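Custulow Home Forum > Kitchens > Cabinets and Hardware

Thread: Knobs or pulls on painted face-frame cabinets?

larchmont_dan
Posted November 3, 2022
We're repainting the kitchen and I have to settle on hardware before I drill anything. There are 34 doors and drawers in total if you count the pantry. My wife wants round knobs everywhere. I want bar pulls, at least on the drawers. The Stindberg pulls I like would put us over the $500 we set aside. Is there a practical reason to pick one over the other, or is it all looks?

twobitcarpenter
Knobs on doors, pulls on drawers. One hole per knob, so if you're off a little you won't see it. With pulls you have two holes and they have to be level with each other. Make a jig out of scrap.

mossy_acres
I'd disagree with the pulls on drawers part. We put Sabatier bar pulls on ours in July and I catch my pockets on them all the time. Wish we had gone with knobs. Plain round ones, no backplate, easy to wipe off.

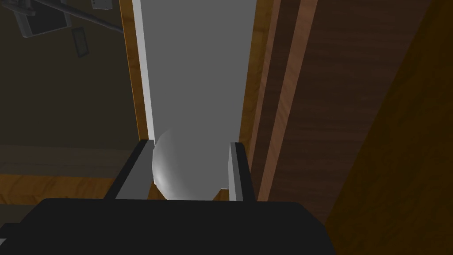
Plain round knob, the general shape I mean

Ours are a bit smaller than that looks but the same idea. The cheap ones come loose if you don't put a drop of threadlocker on the screw.

twobitcarpenter
Pockets is a fair complaint, but that depends on the pull. Get the kind with the ends curved back in. And a single knob on a 30 inch drawer full of pots is a bad plan. You end up pulling from one side and the drawer racks.

mossy_acres
Use two knobs on the wide ones then. My mother's kitchen has had that for years and the drawers run fine.

kettleside
Two knobs on a wide drawer means you need both hands or you're back to pulling from one side. I have this setup and don't like it. Good slides matter more than the handle anyway. If the slides are bad nothing you screw to the front will help.

Also think about who uses the kitchen. My dad has arthritis and can't get a grip on a round knob. He can hook his fingers behind a pull.

larchmont_dan
Good point about grip, my mother-in-law is here a lot and her hands bother her. Slides are decent, full extension, put in by the last owner. I priced it again tonight. Pulls on drawers and knobs on doors comes to $134 at the Groltdale outlet, if I go with their house line. Has anyone used it?

kettleside
Used the knobs in a rental. Finish held up. The screws they pack are too long for 3/4 inch doors so buy shorter ones.

twobitcarpenter
What kettleside said about the screws. And buy 2 extra of each, they drop finishes without warning.

mossy_acres
Still say knobs all the way through, but it's your kitchen. Tape the spots up with painter's tape and live with it for a week before you drill.

larchmont_dan
Tape is going up Saturday. I'll post when the doors are back on.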